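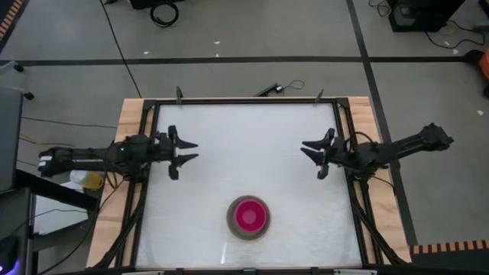
Our project is about the care of worktops and small dishes in a shared student kitchen. We wanted to know which surface is easy to keep clean when many people use it every day. For the main test we chose a white panel with a slightly textured surface and a black metal frame on all sides, and we put it on a light-brown wooden table. After use, such a white panel shows faint streaks and scuffs, and ours has them near the lower part. The bowl with the bright pink inside was our test dish, and its rim and base are grayish-brown.

Materials and method

The second panel was dark and came from Brivwood. Ruth Nuttall prepared the stains from tea, tomato sauce and oil. Each stain stayed on the panel for 18 minutes, then it was wiped with a damp cloth and mild soap. In total we made 218 wipes, and Macarena Valdebenito wrote every result in the table.

Results

Tea was removed easily from both panels. Tomato sauce was more difficult on the white one, and oil was hard to notice on the dark one, so people often left it there. In the bowl the sauce needed warm water.

Limits of the work

We tested only one soap. The light in our kitchen is weak in the evening, and this could change how we judged the oil stains. In August we want to repeat the test with a dry cloth.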